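Leave the Tray on the Table

I have been sorting small things for a living, in one way or another, for most of my working life. Screws, clips, adapters, spare feet for shelving, the little rubber plugs that come in a bag with something else. My view, after all that, is simple enough to put in one sentence. A household needs one open tray and one closed box for small parts, and it should stop buying anything beyond that.

People argue with me about this. They have seen the drawer systems in the stores, the ones with 24 clear compartments and a sheet of blank labels, and they think a person who cares about order would own one. I owned two. I gave both of them away in April, and I have lost fewer things in the months after than I did in the year before.

The trouble with a compartment is that it asks a question every time you pick something up. Is this a fastener or a fitting? Does the little plastic elbow that came off the humidifier go with plumbing or with appliances? At eight in the evening, with the dishes still in the sink, you don't want to answer. So you set the elbow on the windowsill, and a week later there are six things on the windowsill and the 24 compartments are in the closet holding picture hooks.

A tray doesn't ask anything. You put the elbow in the tray. If it is still there on Sunday you look at it again, and by then you usually know whether it matters.

I would say the same for the table under it. Most advice about work tables assumes a bare top, something hard and pale that wipes down. I have come around to cloth. A small screw dropped on a hard top rolls, and it rolls toward the gap between the table and the wall, every time. A screw dropped on fabric stays put. The cloth doesn't need to be anything special. An old tablecloth will do, pulled flat and tucked under at the corners. Mine came out of a box of my aunt's linens and has a faded stripe down one side. I wash it when it needs it.
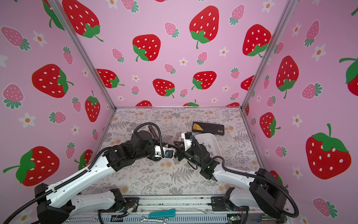 By the Home Desk columnist, Winton Weekly

Fern fronds and small tan flowers on light gray, and strawberry paper on the walls. I like a table dressed like that. A busy print bothers some people, and I understand the objection. A brown washer on a pattern of tan flowers can be hard to see. But that is an argument for using the tray, which is white with a few small gray marks inside, and a small part shows up well on white. The cloth keeps things from rolling. The tray is where you look for them.

I also like that the tray is set down at an angle and not lined up with anything. There is a school of tidying that wants every edge parallel to every other edge. It photographs well. I have never been able to keep it up past lunch on the first day, and I don't believe most people can. A tray works at any angle.

Then there is the closed box, and the black one with the orange and yellow label is close to my idea of how to do it. The label is on the top. This is worth more than people think. Labels on the side of a box are fine if the box lives on a shelf at eye level. On a table you look down, and what you see is the lid. I spent years lifting boxes to read the ends of them. Now I put the label on the lid, in a color I can find from the doorway, and I have stopped lifting.

Keep the box toward the back, against the wall, and the tray nearer to you. I have tried it the other way. With the box in front you end up setting things on top of it, and once there are things on top of it you don't open it. With the box in back you have to reach, but you only reach when you really want what is in there.

What goes in the box and what goes in the tray? My rule is that the tray holds what I'm undecided about or in the middle of using, and the box holds what I have decided to keep. Nothing goes in the box straight from my hand. It has to spend some time in the tray first. A good number of the parts I used to file away carefully were parts I was never going to use, and giving them a few days in plain sight is enough to make that clear. The spare key for a filing cabinet I no longer own sat in a labeled compartment for four years. It would have lasted until Sunday in the tray.

The box has to have a limit, and the limit is the lid. When it doesn't close, something leaves. I don't buy a second box. A reader wrote to this column in the spring to say that this is harsh, that hardware is cheap to store and a nuisance to replace. That's true of one bracket. It isn't true of a closet shelf full of them. I emptied mine out over a weekend and wrote down what was there, which I don't recommend as a way to spend a weekend. There were 3,305 pieces. I have used four of them since.

I can hear the next objection, which comes from people who do a craft or repair things seriously. They need more than one box. Of course they do. If you fix clocks, or build model railroads, or keep an old sewing machine going, you need drawers, and you know what belongs in each one because you open them every day. I'm writing for the rest of us, who open the drawers twice a year and have forgotten the system each time. A storage system is only as good as your memory of it. Mine is poor, and so I have made the system small.

There's a money side to this too. The Lindgren cabinet I gave away was not expensive, but it brought other things along with it. I bought the label tape, and then dividers, and then a second cabinet to match the first, and then I moved a chair out of the room to make space for the second cabinet. The chair was the one I used to sit in to do the repairs. I did them standing up for two winters before I thought to put it back. Nothing about the cabinet was badly made. It was simply more furniture than the job called for.

A tray you probably own already. It may be the lid of something, or the bottom of something, or what was left after a package of cookies. Look for low sides, so you can see in while seated, and a flat bottom, so that small parts don't all slide to the middle. Light colored is best. I don't care for the trays with molded sections, for the same reason I don't care for the cabinets. I don't care for baskets either. Small screws work their way into the weave and stay there.

For the walls I have no rule, but I do have an opinion. A corner where you do fiddly work ought to be a corner you don't mind looking at. So many people put this kind of table in the worst spot in the house, against bare block in the basement or beside the water heater, and then wonder why the broken lamp has been waiting since last year. Pink strawberries would not be everyone's choice. They'd be mine over gray block any day of the week. If you're going to spend an hour bent over a small dark piece of something, trying to get it to line up, a cheerful wall is a help when you look up.

You can do this with leftovers. One roll of paper covers more of a corner than you'd expect, and odd rolls get marked down because there aren't enough of them to do a room. Close the table in on three sides and you get a second benefit, which is that small things that go flying come back. Anyone who has taken apart a ballpoint pen knows how far a spring can travel. I hung a panel behind my own table for that reason and papered it afterward, and I wish I had done the sides at the same time.

I've been asked whether the tray should be cleared every night. No. I know that is the standard advice, and I gave it myself in this column when I was newer at it. Clearing the tray every night means that every night you have to decide about everything in it, and you are back to the 24 compartments. Once a week is enough. Pick a time when you're already sitting down. I do mine with the radio on. It takes less than a song if the week was quiet, and two or three songs if somebody in the house has been taking things apart.

What I will insist on is that the tray stays out. The minute it goes into a cupboard it becomes a drawer, and people will start using the windowsill again. I know it doesn't look finished. Company may see it. My sister-in-law once moved mine into the pantry to be helpful, and I found it behind the rice in the middle of looking for a fuse.

Letters about the Lindgren cabinets have been coming in already, from people who love theirs. I'll print a few of them next time, along with the one from the woman who keeps her buttons in a muffin tin, which I think is a fine idea so long as she doesn't need it for muffins.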